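포른비 시의회 보궐선거가 끝난 지 좀 됐다. 나는 그 동네에서 5년을 살다 나왔고 이제 투표권은 없지만, 아직 지역 소식지를 받아 보고 있어서 결과까지 챙겨 봤다.

후보는 둘이었다. 현직 시의원의 보좌관을 지낸 노르망 길, 그리고 버스 노선 문제로 이름이 알려진 리즈 챈. 처음에는 길 쪽이 쉽게 이길 거라고들 했다. 조직이 있고 돈도 있었다. 그런데 토론회를 보고 나서 생각이 좀 바뀌었다.

토론회는 저녁 7시에 시작해서 두 시간 가까이 이어졌다. 길은 주어진 시간의 절반 이상을 상대 후보의 과거 발언을 읽는 데 썼다. 챈이 예전에 쓴 글에서 14번 버스를 없애도 된다고 했다는 것이다. 원문을 찾아 읽어 보니 노선을 없애자는 말은 없고, 배차를 11번과 합치자는 제안이었다. 틀린 인용이라고 하기도 애매하고 맞다고 하기도 어렵다. 챈의 대응도 썩 좋지는 않았다. 설명이 길었고 중간에 말이 꼬였다.

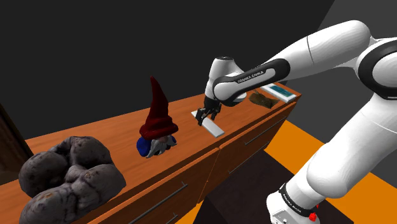 정작 내가 궁금했던 건 케네디 거리 주차장 부지였다. 3년째 방치된 땅인데 두 사람 다 임기 안에 정리하겠다고만 했다. 예산이 어디서 나오는지는 사회자가 두 번 물어도 답이 없었다. 소식지에 칼럼을 쓰는 테레즈 페트렌코도 이 부분을 지적했는데, 나도 같은 의견이다.

결과는 챈의 승리였다. 투표한 사람이 3000명을 조금 넘었으니 관심이 높은 선거였다고는 못 하겠다. 길은 그날 밤 바로 승복했고, 다음 정기 선거에 다시 나올 생각이라고 했다.

아직 그 동네에 사는 쓰치야 씨에게 누구를 찍었는지 물어봤더니 안 갔다고 한다. 비가 왔고, 투표소가 예전 학교에서 언덕 위 체육관으로 바뀌었다고 했다. 나이 든 사람이 걸어서 가기에는 먼 곳이다. 투표소 변경 안내문은 선거 일주일 전에야 왔다고 한다.

주차장 안건은 12월 회의에 올라온다. 회의록이 공개되면 읽어 보고 다시 쓰겠다.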